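What the Erberg carry permit bill does and does not change

The bill that came out of the Erberg council in March has been described in the comments here as both a gun ban and a giveaway to gun owners. I read the text last night. It runs to five sections, and most of it concerns paperwork.

Under the current rule, a carry permit issued in Drarninell is valid in Erberg for as long as it is valid at home. Section 2 of the bill replaces this with a registration step. The permit holder files a copy with the Erberg clerk and gets a stamped receipt. The clerk has no power to refuse a valid permit. If the clerk does not answer by the deadline, the filing counts as accepted.

Councilman Brian Makokha says this "puts law-abiding people on a list." The permits are already on a list. Drarninell keeps it, and Erberg police can query it from a patrol car. According to the staff report, they did so 1433 times last year, and 246 of those queries returned an expired or suspended permit. The report does not say how many of the 246 were merely late renewals, and it should. A permit that lapsed over a weekend and a permit suspended by a judge are different problems, and the bill treats them the same way.

Subira Langat, who sponsored the bill, has oversold it from the other side. She told the Nekero paper that it would "close the gap" that led to the Mrema parking lot shooting. It would not have. The shooter there had no permit from anyone. A registration rule for permit holders does not reach a person who never applied, and her own staff report says so on page 2.

My objection is to Section 4, which sets the fee. The amount is left blank, to be fixed later by the clerk with no vote. I would oppose that in a dog license bill. A fee that can be raised without a vote will be raised, and a court looking at a high one could throw out the whole registration scheme along with it.

I sent both offices the same question about the fee. Langat's office replied that the matter is "under review." Makokha's office sent me a donation form.

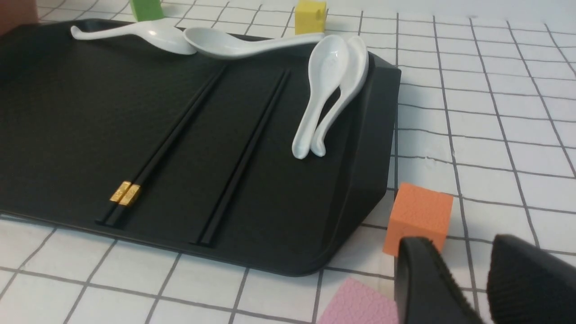 I will post the fee language if either office sends it before the second reading.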